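The Night Shift at Sumden

I got the job at Sumden by saying I wasn't afraid of the dark, and they gave me the panel instead – 163 pages of manual and a stool. It's all little holes, rows and rows of them, with the light coming through from behind. There's a round green one near the switches, and then the two small switches, one green, one red. Green was mine. Red belonged to Trendmont, up the hill, and I wasn't to so much as dust it. 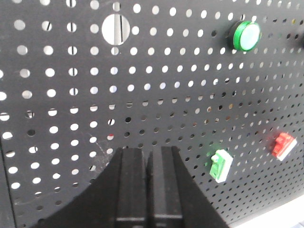 What the Holes Said

By three in the morning I'd started reading them. You do! A bright patch on the left meant Lehtinen was still awake, I decided, and the dark ones lower down were all the villages gone to bed. I said goodnight to each row. Then one January night I heard humming, very soft, from somewhere behind the metal, and it was my gran's washing-up song. I hummed the second verse back and put the kettle on for two.

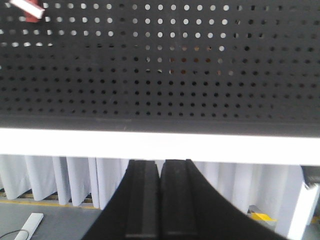
The panel at Sumden, with the lights still on at Lehtinen.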